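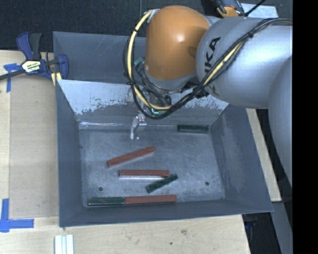 The owner of Stovix, a cookware repair shop in Wallner, did not plan on fixing pots for a living. She had been a school bus dispatcher for years when a neighbor gave her a box of old pressure cookers.

"Every one of them needed a gasket and a cleaning," she says. "I sold four at a yard sale and kept thinking about the others."

She opened the shop in September with $2499 of her own money. Most of it went to shelving, a used buffing wheel and the first month's rent. The parts came from Closier, a wholesaler that was closing its local counter.

Customers bring in loose handles, warped lids and burned enamel. She turns down the enamel. "I can't put that back on. I tell them to keep it for plants."

In the first weeks she took in 103 pieces. A new handle is the most common job, and people usually ask for the same shape they had before, even if it was a bad one. "They know where it gets hot. They don't want to learn a new one."

Her biggest order so far came from a church kitchen in Gikuncombe, which needed 260 rivets replaced on its stock pots and roasting pans. She did the work over two weekends with her sister holding the pans steady.

Asked if the shop makes money, she says it covers the rent and some groceries. She still drives a bus route in the mornings and opens at noon.

She would like to teach a sharpening class next, but she needs a bigger table first. "I've looked at a couple. They won't go through the door."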